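Kaltstopfen fürs Session-IPA, kurz & schnell

Menge: 200 g Hopfen, 600 ml Wasser abgekocht für die Schlämme. Gärung muss durch sein!! Sonst Schaum überall.

- Runter auf 14 Grad, Hefe ablassen
- Hopfen in Beutel, Beutel vorher auskochen
- rein, Deckel zu, CO2 drauf
- drei Tage, nicht länger, wird sonst grasig
- kalt stellen, dan abfüllen

Sauerstoff ist der Feind. Also zügig. 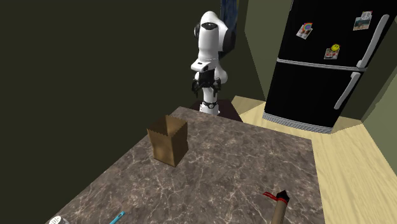
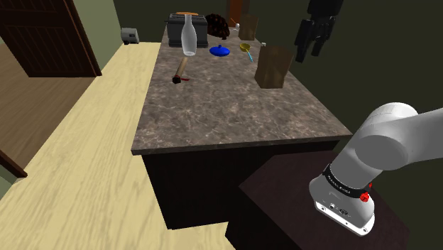
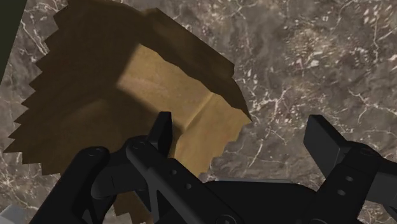 In der Küche, Arbeitsplatte in Marmor

Kommentare

Kayode Ekpo: 3 Tage reichen bei mir nie, eher fünf

Clodia: geht das auch mit Dolden??

Taria: ja, aber Beutel beschwerern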